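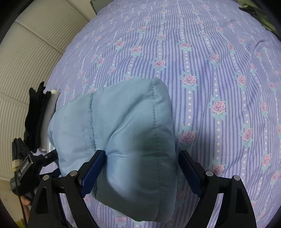 Protokoll der Oktobersitzung der Robotik-AG "Gotatar"

Datum: 08.10.2018
Ort: Werkraum im Untergeschoss, Sudameck-Haus
Leitung: Herr Baltetti
Protokoll: Si-eun Yeom
Anwesend: siehe Liste im Ordner. Entschuldigt fehlte Frau Sundaram, die uns aber herzliche Grüße und einen sehr guten Apfelkuchen geschickt hat.

TOP 1 - Begrüßung und letztes Protokoll

Herr Baltetti begrüßte alle, ganz besonders die beiden Neuen aus der Klasse 9, die sich nach der Schnupperstunde zum Bleiben entschlossen haben, worüber wir uns wirklich sehr freuen. Das Protokoll der letzten Sitzung wurde mit einer kleinen Korrektur angenommen: Die Ersatzschrauben liegen im grauen Schrank und nicht im Regal, wie dort leider geschrieben stand. Ich bitte um Entschuldigung bei allen, die im Regal gesucht haben.

TOP 2 - Stand beim Greifer

Hierüber wurde am längsten gesprochen, und das ist auch gut so, schließlich hängt unser ganzes Aufräumprojekt daran. Der Handgreifer mit den zwei schwarzen Kunststofffingern und den dunkelblauen Gummipads ist jetzt die Bauform, bei der wir bis zum Wettbewerb bleiben wollen. Geübt wird weiterhin von Hand und zu Hause an weichen Sachen, also an Kissen, gefalteten Tüchern und Kleidung, so wie sie eben auf einem Bett liegen.

Jonas berichtete, dass ihm gepolsterte Stoffe mit Steppnähten am meisten Freude machen, weil man sie von beiden Seiten fassen kann und sich der Stoff zwischen den Pads schön herauswölbt. Schwieriger findet er dünne Tücher, die flach aufliegen. Mehrere bestätigten das. Es entstand eine lebhafte Unterhaltung darüber, ob man bei Tüchern lieber an der Kante oder in der Mitte ansetzt - eine Einigung gab es nicht, und Herr Baltetti schlug vor, beides zu üben und in der nächsten Sitzung darüber zu reden.

Lena wünscht sich etwas breitere Pads. Sie zeichnet bis zum nächsten Mal einen Entwurf, zunächst nur auf Papier.

Beschluss: Jede Gruppe übt an 6 verschiedenen Gegenständen und trägt die Versuche in das Heft ein, bitte auch die misslungenen! Gerade aus denen haben wir im Sommer so viel gelernt.

TOP 3 - Wettbewerb

Die Anmeldung ist abgeschickt, die Bestätigung steht noch aus. Wir treten mit 2 Gruppen an. Die Einteilung bleibt wie besprochen, nur Emil und Paula tauschen auf eigenen Wunsch die Plätze. Für die Vorführung sucht Gruppe A noch jemanden, der gern vor Publikum spricht. Wer sich das zutraut, melde sich einfach bei mir, ich helfe auch sehr gern beim Text.

TOP 4 - Kasse

Der Förderantrag über 3.000 Euro ist beim Schulverein eingegangen und wird dort noch beraten. Bis zur Antwort kaufen wir nur Verbrauchsmaterial. Mira fragte nach einem zweiten Satz Gelenkbolzen, was allgemein als vernünftig angesehen und bei einer Enthaltung genehmigt wurde. Quittungen bitte wie immer in den Umschlag an der Tür, möglichst mit Namen darauf.

TOP 5 - Verschiedenes

Die Fenster im Werkraum waren nach der letzten Stunde offen geblieben. Bitte daran denken.
Frau Sundarams Kuchenform steht gespült im Schrank und kann von ihr abgeholt werden.
Der Elternabend der AG soll noch vor den Weihnachtsferien stattfinden. Terminvorschläge nehme ich gesammelt entgegen.

Aufgaben bis zur nächsten Sitzung:
Lena - Entwurf für die breiteren Pads
Mira - Gelenkbolzen bestellen
Alle - Übungsheft führen
Si-eun - Raum für den Elternabend anfragen

Für das Protokoll: Si-eun Yeom

Robotik-AG Gotatar | Kontakt | Impressum | © 2018 | Nach oben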